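Team Resources / Simulation / Handbook

Posted 24th July by Zainab Chukwu

This site uses cookies to remember your login and page settings. Accept | Manage

Section 4. Setting Up the Simulated Wrist View

This section covers the wrist camera in the Tironau simulator, as used by the club for the block-handling task. It assumes that the simulator is installed and that the arm model loads without errors (Section 3). Members who joined after May should also read the note on file names at the end.

4.1 Before you start

You need:

- a club laptop or a home computer that passed the graphics check in Section 2
- the current task folder, named Zustoleo, copied to your own drive
- the block task file, with the red cube in it
- a login for the shared run log

CAUTION: Do not edit the task folder on the shared drive. Changes made there reach every team at once, including teams in the middle of a scored run.

4.2 Loading the task

1. Start the simulator and wait for the status line to read READY.

2. Open the task menu and select the block task. If the list is empty, the folder path is wrong. Correct it under Settings and restart.

3. Set the random seed to 26. All teams use this value for the first run so that results can be compared. Change it only after Crescencio Gallegos has signed off your first log.

4. Set the step limit to 1,000. A run that reaches the limit is stopped and logged as incomplete.

5. Press Reset. The arm moves to its home pose.

NOTE: The first reset after a restart is slow. Later resets take roughly 6 seconds on the club laptops. Do not press the button a second time while waiting. Each press is queued.

4.3 Attaching the camera

1. In the object tree, open the arm and select the last link before the gripper.

2. Choose Add Sensor, then Camera. The new camera appears under the link. If it appears under World, delete it and repeat step 1. A camera attached to World stays where it is when the arm moves.

3. Enter the position and tilt values from the team sheet. Position is in meters and tilt is in degrees. Most bad views reported to date came from entering millimeters.

4. Save the camera under your team name.

5. Open the preview window and move the wrist joint a few degrees each way. The view must turn with the wrist.

4.4 Checking the view at the approach pose

The approach pose places the wrist above and slightly in front of the cube. Load it from the pose list and leave the arm still while you work through the checks.

1. Confirm that the top face and the front face of the cube can both be told apart in the preview. The edge between them should be sharp. The corner finder written by Hicham Zaki looks for this edge first.

2. Confirm that the top face is lighter than the front face. If both are the same shade, the light settings were not loaded. Reload the task.

3. Do not correct a sloping tabletop edge. The camera turns with the wrist, and the table will look tilted at most poses.
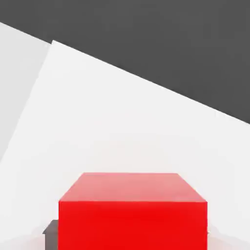 4. If the base of the cube falls outside the preview, leave the tilt alone. At close range the corner finder works from the top face and does not need the base.

5. Press Capture. Write the pose name and seed in the run log before moving the arm again.

CAUTION: Changing the field of view after the first capture makes earlier captures from the same camera unusable. Delete them and start again from 4.3.

4.5 Common faults

Preview is one flat color. The camera is inside a part of the arm. Check the sign of the forward offset.

Preview does not update. The simulator is paused. The pause button stays active after a failed reset.

Corner finder reports no cube. Check the color threshold. The default set by Xóchitl Becerra allows for the highlight on the top face, but the value in the old Reisinger config file does not.

View jumps between steps. Two cameras have the same name. Rename one and reload the task.

4.6 File names

Captures saved before May use the old pattern, with the pose name first. The current pattern is team, pose, seed — in that order, with no spaces. The Musano upload script rejects anything else and does not report which file it rejected. Old captures do not need to be renamed unless they are used in a scored run.

Questions about the upload script go to Xóchitl Ventura. Gripper settings are in Section 5.

Get handbook updates by email. Enter your address to subscribe.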